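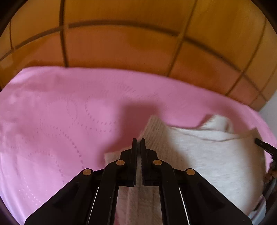 No. 38

I have been trying to cancel my gym membership. I joined in July, in a burst of optimism brought on by a heatwave and a pair of shorts, and I went 11 times. I know this because the gym sends a monthly email called Your Journey, with a bar chart in it. Mine looks like a row of houses after a bad storm.

The gym is called Mimum. I assume it was meant to be Minimum or Maximum and they couldn't agree. It is on the retail park at Wendt, between the tile shop and the other tile shop, and it is open all hours in case you wake at three in the morning wanting to push something heavy.

Joining took me under two minutes on my phone, standing in a queue for chips. Leaving has so far used up the best part of spring.

You can't do it in the app. The app has a button marked Manage My Membership, and pressing it offers you a more expensive one. If you hunt about you find a second page, Pause or Change, which lets you pause. I paused. Pausing costs less than going but more than nothing, and when the pause ends you get a message welcoming you back as if you'd been at sea.

So I rang. The phone line is run by a firm called Clistent, who also seem to answer for a dentist and somebody's broadband, going by the options. The recorded voice told me I was number 967 in the queue. I took this for a fault until it said 966. I put it on speaker and did the washing-up, then the skirting boards, then a drawer I'd been avoiding since we moved in. I have never kept a cleaner house than in the weeks I've been trying to leave Mimum, and I dare say I've burned more calories at it than I ever did on the rowing machine.

When I did get through, the young man was lovely, which made it worse. He asked why I was leaving. I said I didn't go. He asked what would help me go. I said nothing would, I am a person who doesn't go. He said a lot of members felt that way and had I thought of bringing a friend. By the end of the call I had been given a free guest pass and was still a member. I'd even thanked him.

My other half said to just stop the direct debit. My other half wasn't brought up as I was, by people who would walk back to a shop in the rain over an extra bread roll. I can't simply stop paying for a thing. There would be letters.

There were letters anyway. One arrived to say that my rate was going up "to reflect the improvements you've been enjoying". The improvements are a smoothie fridge and new lockers that open with your phone. I have been in to see them, because it turns out you can cancel in person, at the desk, if the desk is staffed. The desk is staffed on weekday mornings. I work on weekday mornings, like most people with enough money to waste on a gym.

I took a morning off. The woman at the desk printed a form, and the form had a box for my membership number, which is only shown in the app, which had logged me out and wanted a code sent to an email address I gave up years ago. She was very decent and let me write my date of birth in the margin. She told me it would take a month to go through, and that I was welcome to use the facilities until then.

I have looked at that sentence from every side and I think she meant it kindly.

I've had the guest pass on the fridge ever since, under the magnet from Stestano, where we once had a holiday that was mostly stairs. It's valid until the end of the month. My sister has been told about it twice and keeps changing the subject to her knees.

Next time, the loft hatch, and why I've stopped opening it.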